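**Tronwood two-finger vs. the Erkis parallel for drawer pulls?**

**mossbeck_r**

So I've been going back and forth on this since October and I need other people to tell me I'm wrong. I'm training a drawer-opening policy in sim before we spend money on real hardware, and I've got two gripper models loaded: the Tronwood two-finger (long wedge tips) and the Erkis parallel (short square pads). Same arm, same controller, same wrist camera mount.

I ran 2,000 episodes with each one. Tronwood failed 406 times, Erkis failed 639. Open and shut, right? Except a big chunk of the Tronwood failures are ugly ones, where the tip jams behind the bar handle and the arm just keeps pulling. The Erkis mostly misses and slides off, and then it can try again. I don't love the idea of the first kind of failure on a real arm!

**pallet_jo**

Are you running the same grip force on both? The Erkis pads need way more squeeze on a thin bar, and the default in the Ots controller is tuned for boxes. I bumped mine up by 25 percent and half my slips went away.

**mossbeck_r**

Defaults on both, yeah. I figured that was the fair comparison but maybe it's only fair to the Tronwood. I'll rerun it.

**kettlegrid**

I disagree with the whole premise a little. Drawer pulls are a camera problem before they're a finger problem. A thin metal bar is a lousy target from a wrist cam, especially if the approach comes in low, and if your pose estimate is off by half a finger width then sure, the pointy gripper wins because it can poke in behind the bar by luck. Fix the view and I bet the gap closes.

**pallet_jo**

Slips are slips, kettlegrid. I had a perfect pose straight from the simulator state (no camera at all) and the short pads still slid off.

**kettlegrid**

On a bar handle with standoffs? Or those little knobs you were using?

**pallet_jo**

...knobs. Okay, fair.

**mossbeck_r**

Well now I want to see what the policy sees. I've been staring at success curves all week and barely looked at the camera frames, which is embarrassing to type. Pulled one from the Tronwood set with the orange cabinet next to the pale shelf. The fingertip is way down at the lower left and the handle runs right out of view on the other side, so the policy only gets the left end of the bar to work with:
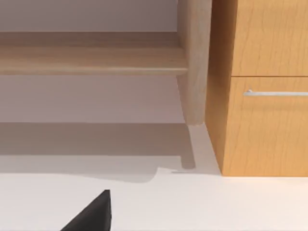
Zuweira Amegashie had the same trouble with her kitchen set and wrote on the Hikolus list that she wouldn't trust any gripper comparison until the start poses were widened and the camera was pitched up a few degrees. She kept the long fingers in the end but capped the pull force, so a jam just ends the episode.

**kettlegrid**

Capping the pull is smart, I'd do that no matter which one you buy.

**pallet_jo**

Still say raise the squeeze on the Erkis first. It's one line in the config and you don't have to touch the camera.

**mossbeck_r**

Doing both, separately, so you two can keep arguing. Force change goes in tonight, camera pitch after that. Should have numbers by Friday if the cluster behaves.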